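Home > Housekeeping > Ask the Community > Small Items and Clutter

What do you do with the odds and ends that collect on the bed when you clear a bedroom?

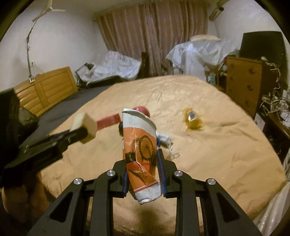

3 min read

Posted in: Decluttering, Bedrooms

I'm clearing out the spare bedroom so it can be used again by September. The big things are decided. The sofa and the chest of drawers stay, and the sheet over the furniture on the right stays on until I've dusted. What I can't get through is the small stuff. I've been putting it on the bed as I find it, and every time I look there's another crumpled paper cup, a toy figure, a block of foam, a little packet with a window in it, a red stick that must belong to something.

My rule was supposed to be that the bed gets emptied every night. It doesn't. I pick up the cup with the Ferris wheel on it, think that one of the kids might want it, and put it back down. Then I move on to the toy and do the same thing.

Two things I'd like to know. Is there a sensible order for sorting this kind of thing? And is there any way to save a printed paper cup once it's been creased, or should it go?

Tufa

Peninah Kariuki

Sort by where it ends up. What it is doesn't matter much. I use 2 boxes and a trash bag. One box is for things that live in another room, the other is for things that need somebody else's decision, and the bag is for the rest. Toys go in the first box without any thinking. The foam goes in the bag unless you can name what it was packed around. The packet goes wherever its contents go, so check that before anything else.

The second box needs a date on it. I write it on masking tape and stick it to the lid. When the date comes, the kids get one evening with the box and whatever they leave goes out. Mine had 71 things in it the first time and they kept a marble and a key ring.

As for the cup, creases in printed paper don't come out. You can push the sides back into shape from the inside with your fingers, and it will stand up on a shelf, but the lines stay. If it's the picture you like, cut down the side next to the seam, take off the rim and the base, and press the sheet under heavy books for a few days. Wash and dry it first if it held anything sweet. I have one from the fair at Biteddale done this way, in a cheap frame, and it looks fine from across the room.

Also, work on a plain sheet like you have now. Small things are easy to see on it, and when you finish you can take it by the corners and shake the crumbs out outside.

Wurura

Throw the cup away. It's a cup.

Storville

Agree with most of what Peninah wrote, but I'd stop using the bed. It's too big, so there's always room for one more thing, and you have to move all of it if a guest turns up. I use a tray. When the tray is full I have to deal with it before I carry on.

I'd also do the cables by the chest of drawers early. They take longer than they look — mine took a whole afternoon, and I ended up with 2 chargers I still can't match to anything. Wrap each one separately and label it before it goes in a drawer.

Last updated 27 February 2025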